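Home | Reviews | Flags & Banners | Poles & Hardware | Ask Us | Contact

Endwood House Flag Kit: is the six-foot pole set worth $70?

Reviewed by Gwion Landeg
30 May 2024

I have bought a lot of flag kits over the years and most of them have let me down in the same two spots, the bracket and the grommets. So when the Endwood kit turned up with "lifetime hardware" printed across the lid, I wasn't in a hurry to believe it. Lifetime of what? The box doesn't say, and neither does the warranty card, which asks you to register on a web page that gave me an error both times I tried.

The kit costs $70 and you get a two-piece aluminum pole, a wall bracket, two spinning rings that are meant to stop the flag wrapping around the pole, a bag of screws and a state flag of your choice. I picked my own state, partly out of loyalty and partly as a test. State flags are where cheap makers cut corners. A lot of them have a seal in the middle with tiny lettering, and if the art was copied from a low-quality file you can tell from the sidewalk.

The flag

Mine is printed nylon, 3 by 5 feet. The blue is a decent blue, a shade brighter than the flag at our county building, though I don't know that anyone but me would lay the two side by side. The seal is where I get grumpy. The motto can be read, the date can be read, but the small figures in the center have gone soft, and the back is a plain mirror image with all the words running the wrong way. That's normal for single-layer printing. It isn't what the catalog photo led me to expect, and the word "double-sided" on the product page is doing some heavy lifting.

Stitching is better than I feared. The fly end (the loose edge that takes the beating) has four rows, and the corners are backed. I pulled at the grommets with pliers and they stayed put.

Washing is the part I would warn people about. The care slip says machine wash cold, hang dry, no bleach. Fine, but the slip also calls the dye "colorfast," and the white towel I put in with the flag came out a very faint blue. I did the second wash with the flag by itself. 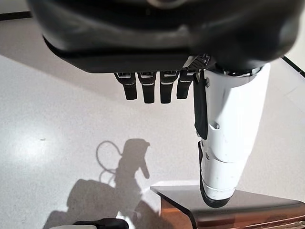

The flag kept its shape through both washes, I will give it that, and the header didn't pucker. If yours hangs near a busy road you'll be washing it more often than I do, so run it alone the first few times.

The pole and bracket

The pole is light. Too light for my taste, but I grew up with wooden ones and I may be biased. The halves join with a push button, and there is a small wobble at the joint that you can feel in your hand and can't see once it's up. The spinning rings do work in a light breeze. In real wind the flag wrapped anyway, and I had to go out with a broom handle and knock it loose.

The bracket is cast, painted silver, with two positions. It feels solid. The screws that come with it are another matter – I rounded the head off one before it was fully in, and went to the hardware drawer for better ones. Set aside a couple of dollars for proper screws and throw the little bag away.

How it compares

My neighbor Ilham Ouazzani has flown a Bennani set since last August and let me borrow it for a weekend. She paid $60 for hers without a flag, so you would end up spending more. The Bennani pole is a single piece, which makes it a nuisance to store, but it has no wobble at all. Her flag is a sewn one bought separately, and it makes the Endwood print look like what it is, a print.

I also looked at the Fundo starter set, which is sold mostly to schools. The flag is thin polyester and the bracket is plastic. I would not hang it outdoors past one season. For a classroom wall it would do.

The Preltlow I can't speak to. I ordered one, it was out of stock, and I got tired of waiting.

What about the "official colors" claim?

Endwood says its state flags match "official colors." I'd like to know which official they asked. Some states spell out exact color numbers in law and some just say "blue" and leave it at that. I wrote to customer service and asked what they had matched mine against. The answer was polite, thanked me for my patriotism, and didn't answer the question.

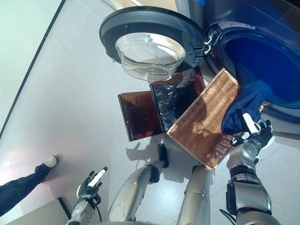

Should you buy it?

If you want a flag on the porch by the weekend and you aren't fussy about the seal, the Endwood kit is okay. The flag has held up so far and the bracket should outlast the rest of it. I don't think it's a $70 kit. Take away the screws you'll replace and the rings that only half work, and you have a fair pole and a middling flag.

People who care about the details of their state's design should buy a bare pole and put the rest of the money into a sewn flag. I'm keeping mine up through the summer, mostly to see what the sun does to that blue, and I'll add a note to this page if it fades.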